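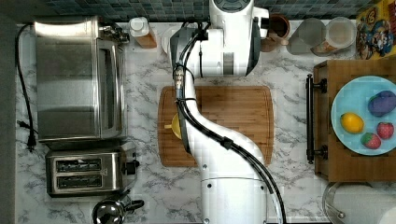
I've had the Wemar cordless kettle for eight months now, and I keep getting asked if it was worth the money, so let's do this properly. Short answer: mostly yes, with one big grumble about the lid.

A little background. My old kettle was a stovetop whistler that belonged to my aunt, bought new in 1958, and I loved it even though the handle got hot enough to brand cattle. When the spout finally started leaking I asked my neighbor Rowena Dizon what she used, and she marched me into her kitchen and made me tea on the spot. Hers was the Wemar. I ordered one that night (in the gray, they were out of the green).

First thing I noticed is how quick it is. A full pot takes less time than it takes me to find a clean mug and argue with the cat. It's also pretty quiet until right at the end, when it rumbles like a truck going by. My friend Nizar Farah hates that part. I find it kind of cozy! 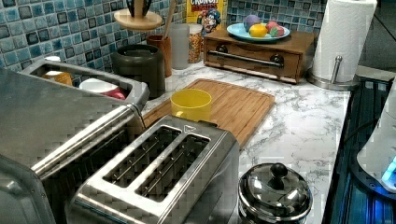

The temperature dial is where I changed my mind. I thought it was a gimmick - I drink black tea, I want boiling, end of story - but then Li-hua Kao gave me a bag of green tea and I made it the way I'd always made it and it tasted like lawn. Turned the dial down two notches, tried again, lovely. Now I use the lower setting most afternoons. I do wish the numbers were bigger. I can't read them without my glasses at six in the morning.

Okay, the lid. It pops open with a button on the handle, and it pops HARD. If there's any steam on the underside you get a little shower of drops on your wrist. I wrote to Wemar in October and got a nice reply telling me to wait a minute before opening it, and sure, but I'm usually refilling for a second person and they're standing right there waiting.
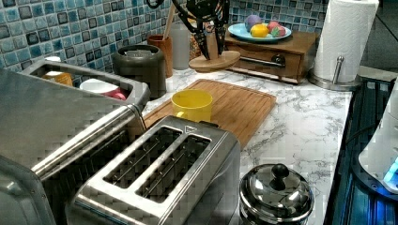

Cleaning is easy enough. We have terrible hard water in Jirnport, and the bottom gets a chalky ring in a couple of weeks. White vinegar and water, boil, let it sit, rinse it twice. Don't skip the second rinse or your coffee will taste like salad. The little filter in the spout snaps out and goes back in only one way, and I have put it in wrong more times than I'd like to admit.

The cord is short, too. It reaches my outlet with nothing to spare, so measure before you buy. I'd give it four stars out of five, and I'd go up half a star if they fixed that lid.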